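Tidstead Path Walk and Run – Frequently Asked Questions

On this page we collected the questions which come most often to our mailbox before the spring event. If your question is missing, please write to us with the contact form and Parisa Karimi or Grethe Thygesen will answer you, normally in the evening.

What is the Path Walk and Run?

It is a friendly event on foot, held every May on the paths outside Tidstead. You can walk it, run it, or do a little of both. We have two distances, the short loop and the long loop. There is no prize money and no ranking by age. Everyone who finishes gets a soup and a cloth patch for the jacket or the bag.

How long are the loops?

The short loop is 3559 meters. We know it is a strange number. It was measured with a wheel by Hamidreza Shokri, and we decided to keep the true length and not move the finish line to get a rounder one. For the long loop you go around the short loop once and then continue by the old mill and back, passing the start area 4 times in total if you also count the start and the finish. Please look at the map at the registration desk, it is easier to understand than my sentence.

Do I have to register before?

Yes, if you want the long loop. For the short loop you can also come in the morning and fill out the paper form at the desk. The desk opens at 8:15 and closes at 9:40. The long loop starts at 9:30 and the short loop at 10:00.

Can I change from the long loop to the short one?

Yes, until the moment you start. Tell it to the person at the desk so that your name is moved to the other list. If you get tired during the long loop, you can stop at the mill and our car will bring you back. In this case please give your number to the driver.

What does it cost?

Adults pay on registration, and the price is shown in the form. Children under 12 walk free of charge but they need a number too. We cannot pay money back after the numbers are printed. You may give your place to another person – just write us both names.

What kind of surface is it?

Mostly asphalt. The part by the mill is packed gravel with some roots, and after rain it can be muddy on the left side. Normal running shoes are enough for the short loop. For the long loop some people prefer shoes with more profile.
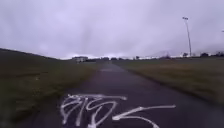

A straight stretch of asphalt path, with grass on both sides.

Is it suitable for strollers and wheelchairs?

The short loop is, yes. There is one wooden bridge with a small step of a few centimeters, and a helper stands there to lift if you want. The long loop we cannot recommend with wheels, except for the three-wheeled strollers with big tires. Please start from the back of the group if you come with a stroller, because the first 200 meters are crowded.

May I bring my dog?

On the short loop, yes, on a short leash. The long flexible leashes are not allowed – two years ago we had a fall because of one. On the long loop dogs are not possible because it crosses the sheep meadow of the Goossens farm, and this is a condition from the farm.

Is the path closed for other people on this day?

No. It stays open to everybody, also to bicycles. Please keep to the right and do not walk in a row of four with your friends. If you run with music, leave one ear free.

Where can I park?

Parking is on the field behind the Girier warehouse. From there it is a ten-minute walk to the start. Do not park along the mill road, the farmers need it on this morning too. If you come by train, take the exit toward the river and follow the yellow arrows.

What happens if it rains?

We start in the rain. We stop only for thunder or strong wind, and then we decide by 7:00 in the morning and put the information at the top of this website. In the one year when we had to cancel, all numbers were valid for the next May. We would do it the same way again.

Is there something to drink on the way?

There is water and tea at the mill and at the finish. We do not give paper cups anymore, so please bring your own cup or a small bottle. If you forgot it, you can borrow a metal one at the desk with a deposit.

Can I leave my bag somewhere?

Yes, in the tent next to the desk. Etelka Gulyás will give you a ticket with the same number as on your bag. We watch the bags but we are not insured for them, so leave your laptop at home.

Is there a toilet?

At the start and at the mill. The one at the mill is simple and has no light, and there is often a line before the start of the long loop.

How old is the mill, and can we go inside?

The mill was built in 1868 and worked until the owners moved the business to town. On the day of the event the ground floor is open from 11:00 to 14:00. Tahmineh Ahmadpour shows the wheel and the grinding stones to small groups. The stairs to the upper floor are closed.

Do you take photos? I don't want to be in them.

We take some photos at the finish for this website. If you do not want to be in them, ask for a green dot at the desk and stick it on your number. We will sort out these pictures before we publish.

I lost something last year. Do you still have it?

Maybe. We keep found things in a box until the next event. At the moment there is one child's glove, two pairs of sunglasses and a key with a blue ring. Write to us and describe what you lost.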